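Search this manual Enter part or page no. Go

Section 6. Table chores: what the arm can and can't do yet

Read this before you promise anyone a tidy kitchen. Sadus release, June 2025. Replaces the old section 6, which was written for the short gripper and got the homing order wrong.

Short version – picking up small hard things from a clear table, yes, mostly. Folding, wiping, anything soft, no. Washing up, no. Shop-floor bench tidying, partly, see 6.3.

6.1 Before you start

1. Load the Drimitz room file. Wait for the table to appear. If the walls load and the table doesn't, close and reload, don't carry on.
2. Check the arm type in the left menu. The default is wrong on fresh installs.
3. Home the arm. Let it finish.
4. Set speed to 18 per cent for the first run. Go up later.
5. Open the task list and choose Blocks, pick and place.

Note: blocks come first for everybody, including people who only want crockery. If it can't do blocks it can't do cups.

6.2 First pick

1. Bring the gripper over the blocks, fingers pointing straight down. Stop above them.
2. Compare with the picture. Fingers should be clear of the table and clear of the blocks. 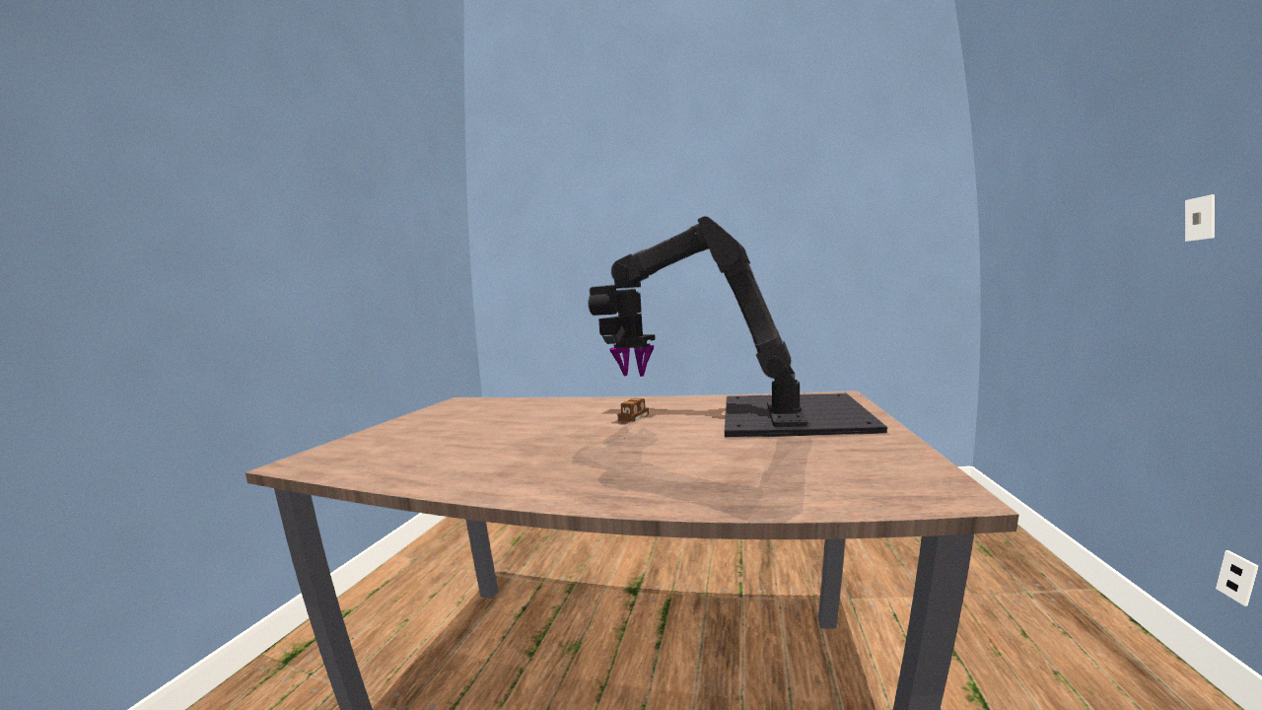
Regula Fankhauser
Set-up and training guides, Sadus

3. Look at the two purple fingers from the side view as well as from the front. A gap that looks fine from one angle can be off from the other.
4. Open the gripper to full width.
5. Lower in small steps. Use the 8 mm step, then the fine one.
6. Close. Wait for the grip light on the panel to go green.
7. Lift, hold, put down again in the same spot. Do this before trying to move anything sideways.

Caution: don't use the shadows to judge height. They fall a long way from the arm and they will fool you. Use the height readout.

Caution: the base plate counts as an obstacle. Put-down points on the plate are refused, and the error message (E6, "target blocked") doesn't say why. Vitalii Demchenko is rewording it.

Note: if the blocks are touching each other, the gripper may take two. Run Separate first. Its slow but it works more often than not.

6.3 Which chores, at present

Clearing small hard items off a table: usable. Keep someone nearby.

Sorting parts into trays: usable if the trays don't move. The Lytvynenko workshop runs it on bolts and spacers and still does a hand check at the end of shift.

Stacking cups: try it, don't rely on it. Handles are the trouble.

Loading a dishwasher: not supported. Wet plates, racks, other plates in the way. The routine in the Nerkar add-on is a demo, please stop filing faults against it.

Laundry: no. Cloth has been on the list since last September and it is still on the list.

Sweeping crumbs: no tool for it.

Our log has 2,103 picks in the simulated room. Results there are better then results on a real bench, every time. Real tables wobble and real objects are never quite where you left them. Plan for a drop in success when you move over, and do the first real runs at low speed again even if the simulated ones were perfect.

6.4 If a pick fails

1. Press Hold. Not Stop – Stop loses the position.
2. Raise the gripper clear.
3. Check whether the item has shifted. If so, re-scan.
4. Try again once. Same fault twice, go to section 8.
5. Save the run with a note of what you were picking. "Didn't work" is no use to us.

Caution: on a real arm, keep hands off the table until the panel says Held. Sleeves too.

Faults and wording complaints to Jade Fortin. Requests for new chores go to Uliana Tymoshchuk, one chore per request please.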